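Speaker notes: The gripper that let go late
Thitima Siriwan, Nurkow bin-picking cell
2023-05-06

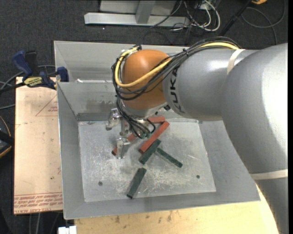 Slide 1. The cell at Nurkow: KUKA arm over the bin, red and green blocks on the bin floor.

Leave this slide up while people sit down. Mention that questions can come at any point. Slides go to the Coletti shared folder afterward.

Slide 2. What the cell does
The arm picks one block at a time out of a sheet-metal bin and places it in a tray. Blocks go in at random angles, red and green mixed. Picking software is Jestov. The gripper controller is the Sisay unit. Both were in their standard setup when the fault showed up.
The run I am talking about was planned for 300 picks. It stopped at pick 123.

Slide 3. What happened
At pick 123 the gripper got the open command over the tray and did not open. The arm moved away on schedule, still holding the block. The fingers opened during the return move, above the bin, and the block fell back in. It hit the front wall and landed flat.
No one was inside the fence. The damage was a chipped block corner and a new scratch in the bin.
The log says the place was successful. Pause here. The dropped block is the small part of this. The log entry is what I want people to remember.

Slide 4. Why the log was wrong
The controller wrote "open" when it sent the command. It did not wait for the finger position signal. The next step in the program read that "open" and let the arm go.
The program dates from 2016 and was written for an older gripper with no position feedback. When the gripper was changed, the wiring for the signal was added. The program was not changed to read it.
If asked who signed that off: I did. The checklist had a line for wiring and no line for the program.

Slide 5. Why the gripper was late
We found 2 causes. Go through them in this order.
First, the signal and power leads to the gripper. One connector had worked partly out of its housing. With the wrist turned to one side the contact was fine. With the wrist turned the other way it dropped out, and the open command got through only after the wrist came back.
Second, how the cables are dressed. The bundle runs along the forearm and around the wrist, so every large wrist turn pulls on it. Go back to slide 1 for a moment and point to the black bundle and the yellow cable where they pass the orange wrist joint. Then forward again.
We reproduced the late opening by hand at low speed, with the arm in teach mode. It took most of an afternoon.

Slide 6. What we tried that did not help
Pressing the connector back in and running again. It held until the next morning.
Adding a delay after the open command. It hid the fault on most picks and made the cycle slower. We took it out.
Retraining the picker. This was a waste of a week. The picker had nothing to do with it, but a failed pick and a failed place look the same in the Jestov summary, and we believed the summary.

Slide 7. What we changed
The arm now waits for the finger position signal before leaving the tray. No signal within the time limit is a stop, and a person has to clear it.
Locking connectors at the gripper.
More slack in the bundle, and limits on wrist rotation in the program. Some block angles can no longer be reached. Those blocks are left for a later pick, when the pile has moved.
The log records command and confirmation on separate lines.
The change checklist has a line for the program.

Slide 8. Safety points
The fence did its job. I would still treat a late opening as a safety matter. In teach mode a person stands close to the arm, and a heavier part could come down on a hand.
Rule at Nurkow now: no reaching into the bin until the arm is stopped and the fingers are confirmed open and empty. Look at the fingers. The screen is not enough.

Slide 9. Still open
We have not tested the new connectors over a long period. Check planned for December.
The Sisay unit restarts with its old timing values after a power loss. We reload them by hand for now.
Ask the room whether anyone has a better way to route cables past the wrist on an arm this size.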